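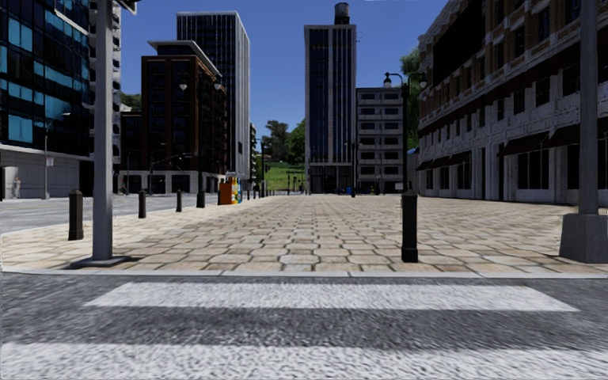 Pedestrian mall

A pedestrian mall, also called a pedestrian street or, in everyday Australian speech, simply "the mall", is a street or square set aside for people on foot, with cars kept out for all or most of the day. Deliveries, street sweepers and emergency vehicles are usually let in under local rules, and many malls also allow bicycles at walking pace.

The word has wandered a fair way from its beginnings. It comes from pall-mall, an old lawn game played with a ball and mallet, and the long alleys where it was played later became favourite places for a stroll. In North America the word drifted indoors and settled on the enclosed shopping centre, while in Australia it has kept both meanings quite happily, so that a visitor asking for directions may well be asked which sort is wanted.

Design

Most malls begin life as ordinary streets, and a good deal of their character depends on what is done with the old kerb and gutter. Some councils leave these in place and only close the ends to traffic, which is cheap and easily undone. Others lift the whole street to one level and pave it from shopfront to shopfront – a much bigger job, as the stormwater drains generally have to be moved as well. Granite, clay brick and concrete pavers are all common. Small units are well liked by maintenance crews, who can take up a patch to reach a pipe and lay it again afterwards, although wide joints can be tiresome for people using wheelchairs, walking frames or prams.

Shade matters a great deal in warmer towns. Deciduous trees are often preferred in the cooler south, where everybody is glad of a bit of winter sun by the time June comes round.

The Rusham mall

A well-documented smaller case is the mall at Rusham, a regional town whose main shopping block, Abella Street, was closed to cars on a 20-week trial. The proposal had been argued over for years, chiefly on the question of parking, and the traders were by no means of one mind. Danilo Tolentino, who ran a shoe repair shop near the Ultberg Arcade, feared his older customers would not manage the walk, while his brother Efren, two doors along, had been asking for outdoor tables since he opened his café.

The council engineer, Lilibeth Rivera, put the new car park behind the shops and had a covered lane cut through to the street, and this seems to have settled a good many nerves. The closure was made permanent on Nov 21, 2022, after a petition in favour gathered 2,480 signatures. The Saturday market, which had long been squeezed into the showground, moved across soon afterwards and now has 22 regular stalls.

Criticism

Malls have had their disappointments too, and quite a few have been given back to traffic. Planning historian Precious Maglaya, in her study of the failed mall at Cleltmont, puts much of the blame on closing a street that had few people living near it – once the shops shut at five, there was simply no reason to be there.

See also

Arcade (architecture)
Shared zone
Town square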